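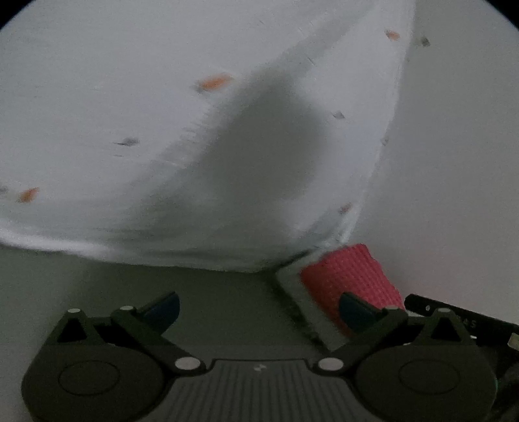 The Folding Money
a short story by Mitali Pathirana
Filed under: Fiction, April

My aunt Dolamora had run the laundry on Niskanen Street for so long that people called the street after her, which annoyed the Niskanens, who had only ever sold shoes there. She kept her accounts in a green ledger with a rubber band around it, and every spring, when the slow weeks came and the hotel sheets dropped off for a bit, she would take the rubber band off, put the kettle on, and plan something. One year it was the new boiler. One year it was a sign with lights in it (we never got the lights). And the spring I am telling you about, when I was home with no job and a good degree, it was the folding machine.

"Not the big one," she said, before I had even sat down. "I'm not a crazy person. The small one, with the hands."

She had the brochure from Cevton open on the counter. It showed a pair of mechanical grippers on a bench, and on the back, in much smaller print, it had the prices. The bench model was 3500 to buy outright, or 281 a month if you leased it, and the lease came with a man who would visit when it went wrong. My aunt had circled the man. She had never in her life owned a machine that did not go wrong, and she wanted to know how far he would be driving.

So I did the sums for her, because that was what I was good for that spring. I wrote down what we paid for electricity and what we paid Brellulex for soap, and I wrote down the hours she spent at the table every evening after the door was locked, folding other people's things with her sore thumbs. She looked at that last line for quite a while.

"You can't put those in," she said. "Those don't cost anything."

"They cost you your evenings."

"I'd only watch television," she said, and crossed it out, very neatly, with a ruler.

We went over to the Cevton workshop on the 2 o'clock bus to see the thing tried, because she would not spend a penny on a photograph. She wore her good coat. In her bag she had packed a bundle of our own laundry, from the mending shelf and the never-collected shelf, and she told the young man at the desk that she hoped he wouldn't be offended, but anybody's machine could fold its own towels. 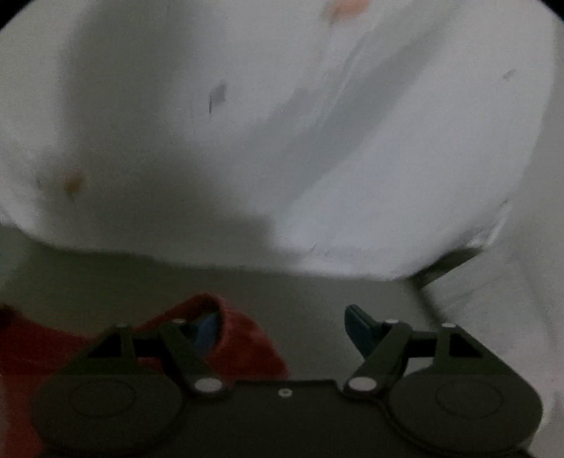 The lease was what I argued for, all the way through the visit and in a whisper for most of it. I said that if the machine turned out to be a fool we could send it back, and that 281 a month was a number a person could look in the eye, while 3500 was the boiler all over again. My aunt nodded and did not listen. She had bent down until her nose was nearly level with the gray tabletop, and she was looking at the red piece bunched up there beside the open gripper, with a little bit of blue tucked into its fold. "Now that," she told the young man, "is where I'd start. Never mind the white. White is easy, it's only big. You show me what it does when there's something small hiding inside something else." He wrote it down, which pleased her more than anything he had said so far, and she asked him whether he had eaten.

On the bus home she held the brochure in her lap and was quiet past the river and past the school. Then she asked me what we had in the tin behind the starch. I said some 95, the last time I looked. She said that was a deposit on something, surely, and I said I supposed it was, though I couldn't think what.

"Put my evenings back in," she said.

"In the ledger?"

"In pencil. I want to see what it comes to."

We did it that night at the folding table, with a heap of pillowcases pushed to one side and the kettle going. I wrote the hours down and she told me what to charge for them, starting so low that I put down the pencil and refused, and then creeping up, a coin at a time, looking at me after each one as though I might laugh. When we had a figure she turned the ledger around to face her and read it twice. Then she put the rubber band back on, picked up a pillowcase, and folded it in three moves without looking, and passed me the next one.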